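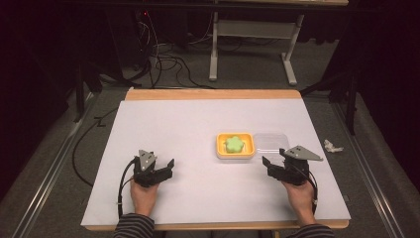
Two hand-held grippers, a yellow tray, and a clear container doing its best to stay out of the dataset.

Trudport

Trudport turns recordings from a pair of hand-held grippers into something a policy can be trained on. It lines up the streams, works out where each gripper was, estimates how far open the fingers were, and throws away the parts that would teach a robot to hesitate. This README doubles as the data card for Grislow, the set of tabletop recordings that ships with it, on the theory that one long file gets read slightly more often than two short ones.

If you only want the data, skip to "What is in Grislow." If you only want to know why your training run is producing a robot that waves at the soap dish, skip to "Known problems."

Status

Usable. The alignment and width code have been stable for a while. The segmentation code was rewritten in August and is now wrong in new places. The planner bridge is experimental, and the word is meant in its traditional sense.

Install

Clone the repository, make a clean environment, then:

pip install -e .
trudport fetch grislow
trudport check grislow

The check step reads every episode and complains about missing files. Please let it finish. A half-downloaded episode loads without an error and trains without an error, and you find out about it much later.

You need a GPU for the segmentation step and for nothing else. Alignment runs fine on a laptop, if you are patient and the laptop has a fan you can stand to listen to.

What is in Grislow

Grislow has 392 episodes of tabletop handling with two grippers, one per hand. Of these, 78 are held out as the test split. The split was made by session, so that a table setup seen in training doesn't wander into the test set wearing a different episode number.

Each episode folder holds:

head.mp4, the view from above and behind the hands
left.mp4 and right.mp4, the views from the grippers
poses.parquet, gripper poses in the table coordinate system
width.parquet, finger opening for each side
events.json, contact and release times, with a confidence for each
notes.txt, whatever the annotator felt like saying

The notes are unstructured and sometimes cranky. We left them in. They have been more help with debugging than anything in events.json, and one day somebody will train on them and get the policy we deserve.

The objects are household things: soap dishes, trays, lids, small soft items. Several are transparent. That was deliberate, and we have regretted it on a regular schedule.

How the alignment works

Every stream has its own clock, and each clock is sure it's right. Trudport starts with the recorded timestamps, then fixes the leftover offset by matching motion. When a gripper moves in the head view, its own view should move too, and the offset that makes the two motion signals agree best is the one we keep.

This breaks down when a hand holds still. A gripper that doesn't move gives the matcher nothing to match, and it will happily return an offset anyway. For that reason trudport align writes a score next to each offset. Anything under the threshold in the config gets flagged and kept out of the default loader. You can let flagged episodes back in with --trusting, a name we picked after some thought.

How the width estimate works

There is no encoder in the loop here. Finger opening comes from the gripper views alone. The fingers always show up in the same part of the image, so the estimator looks for the inner edges of the two pads and turns the gap into a distance using a short calibration clip: open all the way, close all the way, open again.

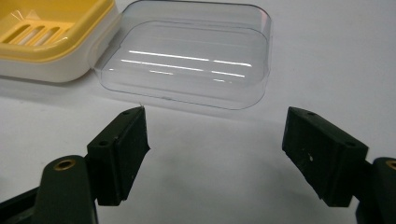 Where it gets interesting is anything shiny or clear between the pads. An early version of the edge finder treated every strong straight line as a candidate finger, and overhead lights reflected in plastic make wonderfully strong straight lines. For a few weeks the estimator reported that the gripper was closing on its own whenever it got near a lid. The current version fits both fingers at once and requires them to mirror each other, more or less. Reflections seldom bother to be symmetric.

If you have changed the finger pads, rerun the calibration. If you have only cleaned them, rerun it anyway. The edge finder leans on how dark the pads look against the table, and a pale table with dark pads is the easy case. Dark table, dark pads: good luck, and send us a pull request.

How the segmentation works

Segmentation marks the objects in each view and writes masks in the Pena format, a run-length scheme with an index up front so you can jump to a single video frame without unpacking the rest. There are many mask formats. We added one. The converter to plain PNG is in tools/unpena.py and it's slow enough to make you consider learning the format.

Opaque objects come out well. Transparent ones get a mask that is best described as an opinion. To keep this from poisoning training, each mask carries a field called solid, which is true when the tracker found the object in both the gripper view and the head view. The sample training script ignores masks where solid is false. Turn this off and your contact events will drift, sometimes onto the tabletop itself.

Partial views are kept. An object with only a corner showing still gets its mask and its object ID, provided it was tracked into or out of that spot. Downstream code should not assume that a small mask means a small object. Ours assumed exactly that until fairly recently, and the planner spent its days reaching for tiny soap dishes.

The planner bridge

The bridge takes a recorded episode and asks whether a two-armed robot could follow it. It calls MacDonald, our inverse kinematics and collision checker, and marks every stretch as reachable, reachable with complaints, or no. People have very flexible wrists. They also lean, which a robot bolted to a stand can't do, and much of what gets rejected is somebody leaning.

Rejected stretches are not deleted. The bridge writes them to reach.json and the loader decides what to do. Default behavior is to drop an episode when the no part falls between a contact and its release, and to keep it otherwise.

Idle time

By default the loader trims any stretch where both grippers are nearly still and nothing is held. A demonstrator stops to think and a policy trained on that stop learns to think too, for as long as you leave the power on. Trimming cuts it down sharply.

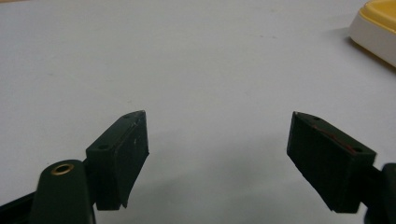
A comment on the issue tracker argued that we trim too hard: the pause before a grasp is where the demonstrator lines things up, the comment said, and cutting it leaves the policy arriving at the object at full speed with no idea how to slow down. The same commenter asked for a setting that keeps the last bit of every pause before contact.

Fair enough, and it now exists as --keep-approach. It looks up the next contact in events.json and protects a short window in front of it. With the flag on, grasps on the soft items got gentler in our tests, and the policy also got a little more thoughtful than we'd like. It stays off by default until we have tried it on the clear objects, where the contact times are shakier to begin with.

Known problems

There are 9 episodes with the left and right streams swapped. They're listed in swapped.txt and the loader fixes them on the fly. We could fix the files, but people have already published checksums.

Width is unreliable when a held object hides the inner edge of a pad. The value is interpolated and marked as such. Please read the mark.

The head view moves. It's attached to something that turns to look at things. Poses are corrected for this, raw pixels are not, so don't stack video frames from head.mp4 and expect the table to stay put.

Contact times on transparent objects can be late. The tracker tends to believe in the object only after it starts moving.

trudport view crashes if the window is resized during playback. Don't resize the window during playback.

What Grislow should not be used for

Force. There is no force data, and squinting at a soft object to guess how hard it's being squeezed has been tried here and should not be tried again. It's also a poor choice for testing general object recognition, as the tables are plain and there's little clutter on them. A detector that does well on Grislow has shown that it can find a yellow thing on a white surface.

Contributing

Run the tests before opening a pull request. The slow ones are marked slow and take around 2 hours, most of it in MacDonald. If you change anything in the width estimator, attach a plot from trudport width --compare on the lid episodes. Changes to the Pena format need a version bump and a converter, and the converter has to go in both directions this time.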